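30 July 2025

I finally cleared the big wooden table. Well, half of it. If you've been reading since November you know the table is where everything in this house goes to wait, and by this month it was waiting on me pretty loudly (six unfinished projects, one of them a birthday present — oops).

The plan was simple: keep the tools I use, box the rest, and get the toys back where they belong. I gave myself 10 minutes per pile and blew straight through that on the first one, mostly reading old Nukon instruction sheets for a lamp I don't even own anymore.
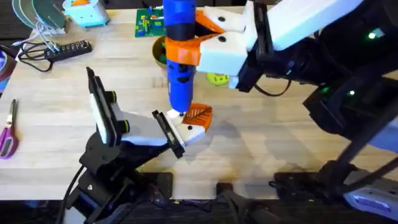
*Blue driver out, workshop stuff still all over the tabletop.*

I love a slim driver you can hold straight up and down. My old one was a chunky Woltel that cost 2000 points on the store card and never fit into a tight corner, so it's going in the donation box with zero regrets!
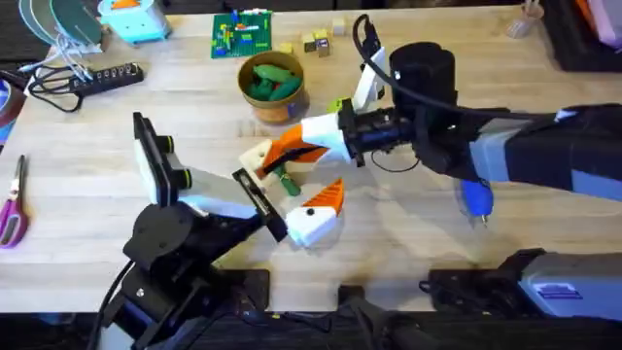
Toys are the harder half. I kept telling myself they needed matching bins with labels, and I came very close to ordering a set from Masilela. Then I looked at the gold bowl full of green pieces and thought, why not just leave them in there? It's pretty, and it can go straight up on the shelf. The brick baseplate is staying flat with its little bricks still on it, and the wooden cubes can have the teal box if they fit.

Next up is the power strip and that bundle of cables. I'm going to need coffee first.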